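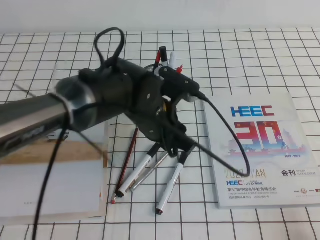 Photo: Sulwood Shared Office Group

Sulwood Shared Office Group
Minutes of the ordinary meeting held on 09/08/2022 in the upstairs room, Uston House

Present: desk holders from Storkberg and Morelli, and the independent desk holders. Apologies were received from the two desks by the stairs.

1. Minutes of the last meeting
The minutes of the July meeting were agreed with one correction. Under "Kitchen", for "the fridge will be emptied on Fridays" read "the fridge will be emptied on the last Friday of the month".

2. Matters arising
The blind on the landing window has been mended. The noticeboard has not been moved, as the wall plugs did not hold in the old plaster. To be tried again with longer screws.

The key to the tall cupboard is still missing. Storkberg has the spare and will get a copy cut.

3. Shared table: pens and pencils
This item was carried over from July. The complaint was that pens are left lying on the table at the end of the day while the holder stands next to them. It was noted that most people use the table for short jobs, such as signing for parcels or marking up a page, and then walk off.

It was agreed that:
-- the black mesh holder stays on the shared table and is not to be taken to a desk;
-- anything that writes goes back in it, cap on, before the person leaves the table;
-- pens that have run out go in the bin and not back in the holder.

Morelli asked whether markers should be kept apart from ordinary pens, as someone had signed a delivery note with a marker and it had gone through to the copies below. After some discussion it was felt that a second holder would only take up more room. 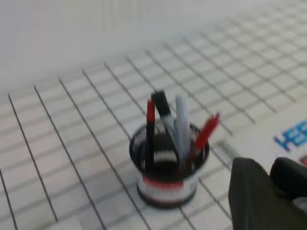

The meeting then turned to which way up pens should be stored. Some wanted markers kept cap down so that they last longer. Others pointed out that with the cap at the top you can tell the red from the black without taking everything out. Left to each person's judgement, although red pens should go in with the red end showing where possible.

Pencils were also raised. There is one sharpener and it lives in the drawer under the printer. Please return it there.

4. Stationery spending
Spending on stationery for the year so far stands at £148. Most of this is printer paper and envelopes. Storkberg asked if the cost could be split by desk instead of by firm, given that the office now has nine desks in use. To be worked out both ways and brought to the next meeting.

No more markers are to be bought until the ones in the tall cupboard have been looked at. This depends on the key (see item 2).

5. Catalogues and printed matter
The windowsill pile has become too high to open the window. It was agreed that trade catalogues older than the current year go for recycling unless someone puts a name on them by the end of the month. Current ones may stay out on the shared table while people are reading them and after that go on the shelf. 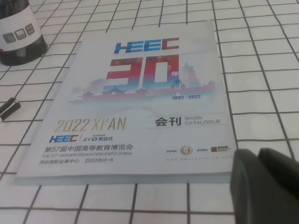 Several desks said they would like to look through the show catalogue for the 57th Higher Education Expo China, in Xi'an, before it is shelved. It may be borrowed overnight. There was a question about whether anyone could help with the Chinese text. One of the independent desks offered to ask a relative about the pages people are most interested in -- please mark these with a slip of paper and do not write on the pages.

Morelli offered two magazine boxes for the shelf. Accepted with thanks.

6. Cleaning of the shared table
The white surface shows ink, and the thin dark lines on it make small marks hard to spot until they have been there some time. A damp cloth is kept on the hook by the sink. Solvent sprays are not to be used. Cups should stay on the side unit.

It was proposed that whoever is last out in the evening puts the pens in the holder, squares up any papers and wipes the table down. 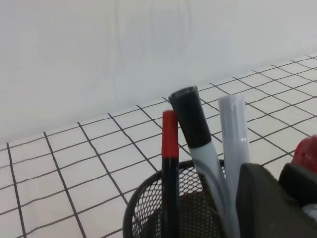
One desk holder objected that the last person out is nearly always the same person, and that it was hardly fair to have them tidying up after everybody else. The proposal was changed so that each firm takes a week in turn, with the independent desks counted together as one firm. Agreed on a show of hands, with one against. Storkberg to take the first week.

7. Any other business
The kettle is slow and needs descaling. Morelli to see to it.

Post for former desk holders should be marked "return to sender" and not left on the stairs.

8. Next meeting
Same room, at the usual time, date to be put on the noticeboard. Items for the agenda should be left in the tray by the printer.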